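Jurkell Shared Workshop
Home Handling Project: second progress report to the Bresano Fund
Period covered: November to March
Prepared by Reda Fawzy, project lead, with technical notes from Junhao Cheng

1. Summary

The project set out to build a low-cost arm, assembled from workshop stock and bought-in motors, that can pick up, straighten and fold everyday clothing in an ordinary home. At the close of the reporting period the arm has been built and is moving under its own control. The collection of folding demonstrations has begun. Folding by the arm itself has not yet been attempted on anything other than a flat tea towel, and the results of those trials are given in section 3.

The work is one month behind the plan agreed with the Fund. The delay arose from the shoulder joint, which had to be made again. We do not expect it to affect the final date.

2. The build

The base, column and upper arm were completed in December at the Jenavstead workshop. The first shoulder joint used a printed housing, which crept under load and left the arm sagging at full reach. Junhao Cheng redesigned the housing in aluminium and machined it on the members' mill over two evenings. The replacement has held its position in all tests since it was fitted.

Wiring to the wrist was rerouted inside the forearm after a cable was pinched during a slow sweep. An emergency stop has been fitted to the bench and a second to the trolley on which the arm will travel. Both cut power to the motors and leave the controller running, so that the position log is kept.

The control software is held in a shared store and named Lu, after the first test script. It now records joint positions, motor current and camera images against a single clock. Earlier versions let the images drift behind the joint readings, and the recordings made with them have been set aside.

3. Trials to date

The tea towel trials were run on the bench with the towel laid flat in a marked position. The arm lifted a corner and brought it across to the opposite corner in most attempts. Failures were of one main kind: the fingers closed on the surface and slid off without gathering any cloth. Softer pads have been ordered. We would draw the Fund's attention to the fact that these trials say little about clothing, which is seldom flat and has seams, hems and fastenings.

4. Demonstrations in the home 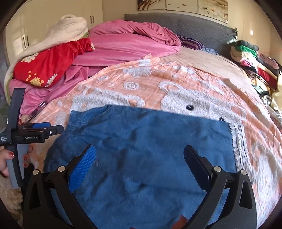 Folding demonstrations are now being recorded by hand in members' homes as well as on the bench, and 454 have been logged in the period. Bedrooms are harder than the bench in ways that matter to the design. A blue garment laid out on a plaid blanket with raised fluffy shapes does not rest on an even surface, and the fingers must take hold of the cloth without catching the blanket beneath it. Small features also need a decision: a tag showing at one edge can be mistaken for a fold or a corner. Junhao Cheng has therefore added a label for the covering under each garment, and sessions will be sorted by it before any training is done.

Each session lasts up to 11 minutes, after which the person folding takes a break. Householders are asked to agree in writing before recording, and may withdraw a session at any later point.

5. Spending

Spending is within the agreed total. The cost of aluminium and cutters for the shoulder was met from the sum held back for repairs. We ask the Fund's permission to move the unspent travel money to replacement finger pads, which are wearing faster than planned.

6. Next period

Fit the softer pads and repeat the tea towel trials.
Complete the trolley and its brakes.
Begin trials with T-shirts on the bench, followed by the same garments on a bed.
Send the Fund a short written account of the bed trials before the next payment falls due.

Questions on the build should be sent to Junhao Cheng, and all other matters to Reda Fawzy, at the Jenavstead workshop.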